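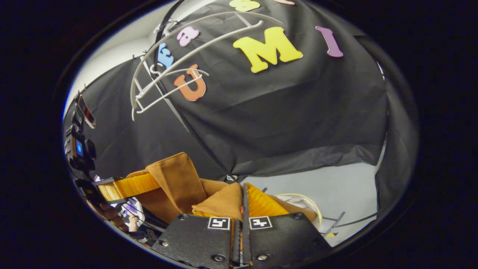 Thermal Interface Materials in Small Power Modules: A Comparison of Three Application Methods

Student project report, Department of Electrical Engineering
Project group: Yaw Alhassan, Kristine Sison, Jarmo Aaltonen
Supervisor: Ans Vanhove

1. Background

Power modules convert and switch electrical current in equipment such as motor drives, chargers and solar inverters. The semiconductor dies inside them give off heat, and that heat must pass through several layers before it reaches the heat sink. The layer between the module baseplate and the heat sink is usually filled with a thermal interface material. When this layer is too thick, or when it contains trapped air, the dies run hotter than the designer intended and their service life is shortened.

The project was proposed by Strebel, a maker of drive electronics that assembles modules in small batches at its Hinislow site. At present the company applies thermal grease by hand with a roller. The group was asked to compare this method with stencil printing and with a pre-cut phase change pad, and to report on the spread of results as well as the average.

2. Scope

The work was limited to one module type with a copper baseplate, mounted on an aluminum heat sink with four screws. Long-term effects such as pump-out of the grease under repeated heating were left outside the project, as the test bench was available only until the end of January.

3. Method

A total of 20 modules was supplied by Strebel. Each module was mounted with all three methods in turn, and both surfaces were cleaned with isopropyl alcohol between mountings. The order of the methods was changed from module to module so that any wear on the baseplate would not favor one of them.

The screws were tightened in a diagonal pattern, first to a low torque and then to the final value given in the module data sheet. Each assembly was left to settle before testing. The phase change pads also went through one warm-up cycle above their softening point, after which the screws were checked again.

Heat was produced by passing a constant current through the module. Case temperature was read by a thermocouple in a groove below the center of the baseplate, and heat sink temperature by a second one directly beneath it. Readings were logged with Kustevitz, the data collection program used in the department laboratory. Dissipated power was held at 274 watts for every run, and a run was accepted once both temperatures had stopped drifting.

4. Results

The stencil-printed grease gave the lowest average temperature difference between case and heat sink, and also the smallest spread. The rolled grease came close to it on average, but individual mountings differed widely. Several of the poorer mountings were opened after the test and showed thin areas near one corner of the baseplate.

The phase change pads gave a slightly higher temperature difference than either grease method. Their spread was small – nearly as small as that of the printed grease – and they required the least time per module. Two pads were damaged when the liner was removed and had to be replaced before mounting.

One set of readings was lost on a Wednesday when the logging computer restarted during a run. The three mountings concerned were repeated the following day, and the repeated values are the ones included in the averages.

5. Discussion

The difference between the two grease methods appears to come mainly from control of layer thickness. A stencil fixes the amount of grease, while a roller leaves it to the operator. All rolled mountings in this project were made by the same two students, neither of whom had done this work before, and trained assembly staff may well obtain more even results.

Cost was considered only in outline. A stencil and frame for this baseplate was quoted by Trusto at 399 euros. Pads carry no tooling cost but are more expensive per module than grease.

6. Recommendations

The group recommends that Strebel adopt stencil printing for modules operated near their rated load. Phase change pads may be considered for lightly loaded units and for field replacement, where printing is not practical. A follow-up project should cover thermal cycling and should include mountings made by the company's own staff.

7. Acknowledgments

The group thanks Selina Sutter of Strebel for supplying the modules and for her comments on the draft of section 3.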